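Costus Robot Club: Questions We Keep Getting

Does the robot fold laundry yet?
Depends who you ask. Flattening a cloth is the Friday exercise, and I'd hold off on calling it folding.
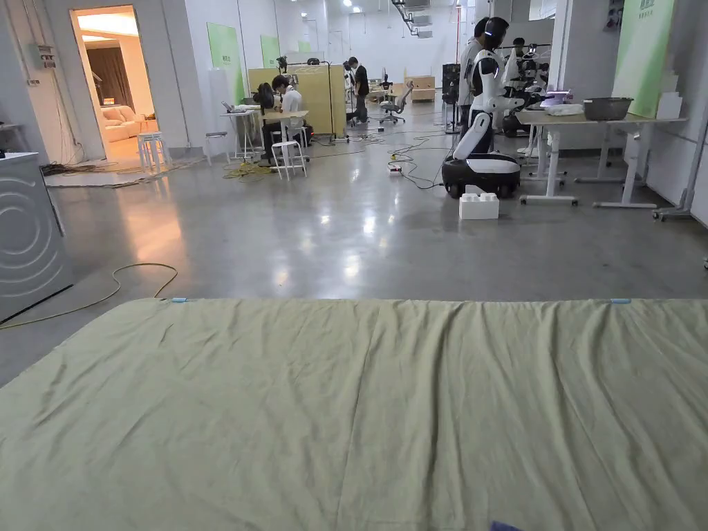 Gireo's brochure says a beginner needs 2 sessions. I have my doubts. Plan on the whole term.

Do I need to code?
A little. Be wary of any club that tells you no.

Will we win at Brallgate?
There are 18 teams entered. We came 13th last time. 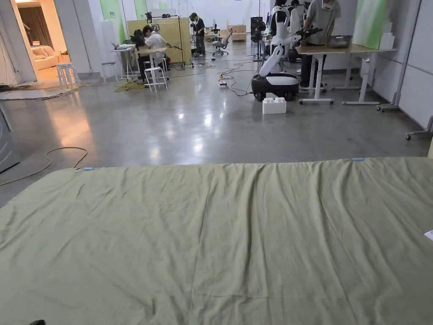
Club session, with the cloth clipped along its far edge.

Can I just watch?
Yes, in the Benítez room. Mind the cables on the floor.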